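3 min read

The Plillville boxing gym pays its purses late in the year, and its head trainer says most of the fighters have spent the money by July. He has run the welterweight group for seven years and now keeps a ledger for each boxer.

"A purse is gross income," he said. "Take out the manager's share, the trainer's share, the sanctioning fee and the tax, and a four-round fighter may clear $671." 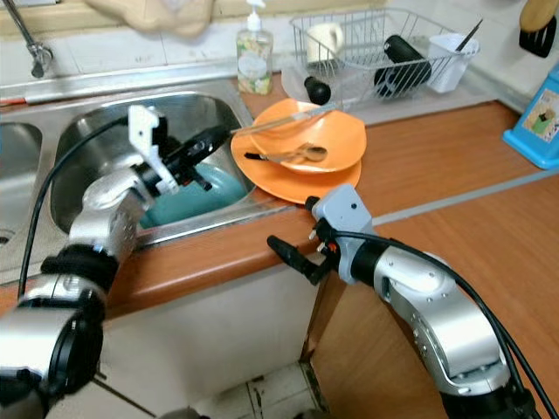

A double sink with a teal bowl in the right basin.

His method is plain. Each payment is split into 3 accounts: tax, camp costs and living costs. The tax share is moved first, on the morning the check clears. Camp costs at Plillville run to $232 a week per fighter - sparring, tape, gym fees and physical therapy.

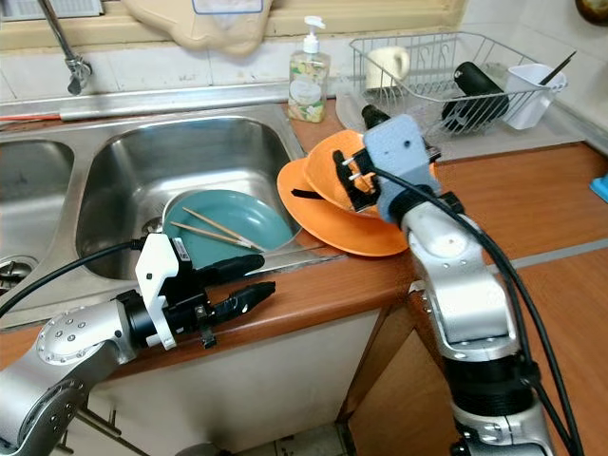

"They budget for the fight and forget the camp," he said. "Eight weeks of camp is a fixed cost. If the bout is called off, you still owe it."

He asks for a cancellation clause in every contract. The promoter, Wukance, agreed to one for the spring card at the Drarnel hall, payable within 30 days. He would like the same terms for the undercard.

"The main event has a lawyer," he said. "The four-rounders sign what they are handed."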